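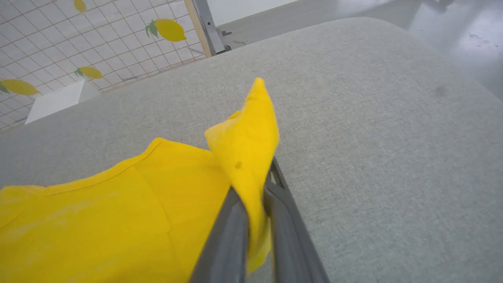 On devrait toujours plier le linge sur une table, soutenait une lectrice dans le courrier de la revue ménagère Clultby, parce qu'un canapé est trop mou et qu'on finit par s'y asseoir avant d'avoir terminé. La remarque lui valut bien des réponses, presque toutes en faveur du canapé, et elle résume assez bien un débat domestique qui n'est pas près de s'éteindre. Le pliage du linge sur siège rembourré, que l'on appelle plus familièrement le pliage au salon, désigne l'habitude d'étaler, de lisser et de plier les vêtements propres sur l'assise d'un canapé, d'une banquette ou d'un large pouf, entre le moment où ils quittent l'étendoir et celui où ils rejoignent l'armoire.

Origine et diffusion

La pratique n'a pas d'inventeur, et l'on serait bien en peine de lui donner une date de naissance. Tant que le linge se repassait pièce par pièce, on le pliait là où on le repassait, sur la table de la cuisine garnie d'une vieille couverture, et l'idée de l'emporter au salon n'aurait pas traversé grand monde. Il a fallu que le repassage recule, que les mailles et les cotons souples prennent la place des toiles raides, et que les logements deviennent assez petits pour que la même pièce serve à tout. Le canapé s'est alors trouvé être la plus grande surface libre de la maison, à bonne distance de l'étendoir, et souvent en face de quelque chose à regarder.

L'enquête menée par le magazine Niremik auprès de 2 000 foyers donne une idée de cette habitude : 857 d'entre eux déclaraient plier leur linge le plus souvent sur un canapé ou un fauteuil, loin devant ceux qui se servaient d'une planche à repasser. Le lit gardait ses fidèles, surtout pour les draps, et l'on comprend pourquoi quand on a essayé une fois de venir à bout d'un drap-housse sur une assise à deux places.

La surface

Toutes les assises ne se valent pas. Les tissus tissés, un peu grenus, retiennent légèrement le vêtement et l'empêchent de glisser pendant que l'on rabat une manche ; le cuir et les revêtements lisses font l'inverse, et un t-shirt posé dessus a tendance à suivre la main. Le velours accroche bien mais rend volontiers ses peluches, surtout lorsqu'il est neuf, et l'on évitera d'y étaler du noir. Les teintes claires et unies, gris perle, lin, écru, ont l'avantage de faire ressortir le contour des pièces colorées : une maille jaune ou rouge s'y lit d'un coup d'œil, ourlets compris, et les plis mal alignés aussi.

Le bord compte presque autant que le dessus. Une assise à bord arrondi laisse filer les piles, et celui qui empile trop près du vide les retrouvera tôt ou tard sur le carrelage. L'usage est de travailler vers l'avant, là où l'on a les bras à l'aise, et de ranger les piles contre le dossier. Les personnes sujettes au mal de dos préféreront s'agenouiller sur un coussin – l'assise d'un canapé est basse, et dix minutes passées le dos courbé se paient le soir.

Le pliage du t-shirt

La méthode la plus répandue est aussi la plus simple. On étale le vêtement à plat, devant contre l'assise, et l'on passe le plat de la main du col vers l'ourlet pour chasser l'air et les faux plis. On rabat ensuite un côté vers le milieu du dos, manche comprise, puis l'autre, de manière à obtenir une longue bande régulière. Il reste à remonter l'ourlet du bas vers le col, en deux ou en trois selon la profondeur du tiroir.

Une variante plus rapide consiste à pincer l'étoffe en deux points d'une même ligne verticale, près de l'épaule et à mi-hauteur, puis à ramener l'épaule sur l'ourlet en croisant les mains. D'un seul geste, ou presque, le vêtement se trouve plié. La pince doit saisir les deux épaisseurs à la fois, faute de quoi le devant se soulève seul en une petite pointe tandis que le dos reste collé à l'assise, et il faut tout recommencer. Les débutants s'en agacent, puis le coup vient, et l'on se surprend à plier les t-shirts de toute la famille pour le plaisir !

Le manuel Hosoda, bien connu des amateurs de tiroirs en ordre, recommande quant à lui de terminer par un petit paquet assez ferme pour tenir debout sur sa tranche. Le résultat est joli, mais il demande une surface plus dure que la plupart des canapés, et l'auteur du manuel conseille lui-même de glisser un grand livre ou un plateau sous le vêtement au moment du dernier pli.

Les ourlets et les coutures

Un ourlet piqué fronce parfois au lavage, en particulier sur les cotons fins dont le fil de couture n'a pas rétréci comme l'étoffe. On le reprend avant de plier, en le tirant doucement entre deux mains sur toute sa longueur, faute de quoi l'ondulation se marque pour de bon dans la pile. C'est aussi le bon moment pour regarder les pièces de près. Une tache minuscule passe inaperçue dans le panier et saute aux yeux sur un tissu clair bien tendu ; mieux vaut alors mettre le vêtement de côté que l'enfermer avec les autres. Les traces plus pâles, elles, viennent souvent d'une usure de la teinture le long des anciens plis, et il n'y a guère d'autre remède que de changer de pliage de temps en temps.

Accessoires

On vend des planchettes à plier, faites de volets articulés que l'on rabat l'un après l'autre sur le vêtement. Le modèle Siltard, long de 10 pouces une fois refermé, a connu un certain succès dans les foyers avec enfants, sans doute parce que les petits y voient un jeu. Elles sont commodes sur une assise molle, qu'elles remplacent par un plan ferme, mais elles imposent un format unique et s'accommodent mal des chemises. Beaucoup de gens reviennent, après quelques semaines, au carton découpé dans un emballage – il rend à peu près le même service et se glisse derrière le canapé quand on n'en a plus besoin.

Inconvénients

On reproche surtout au pliage au salon les poils d'animaux, les miettes et la tentation de remettre la fin au lendemain. Un drap propre jeté sur l'assise règle les deux premiers points. Pour le troisième, les ouvrages pratiques se contentent en général de conseiller de petites lessives, et de commencer par les grandes pièces, qui encombrent le plus et font vite diminuer le tas. Les chaussettes se gardent pour la fin, assis, avec une tasse de thé à portée de main mais loin du linge blanc.

Catégories : Entretien du linge | Vie domestique | Textile d'ameublement

Dernière modification : 16 avril 2022

200 partages

Articles liés
Drap-housse (pliage du)
Étendoir d'intérieur
Peluche (textile)
Planche à repasser
Rangement vertical
Tissu d'ameublement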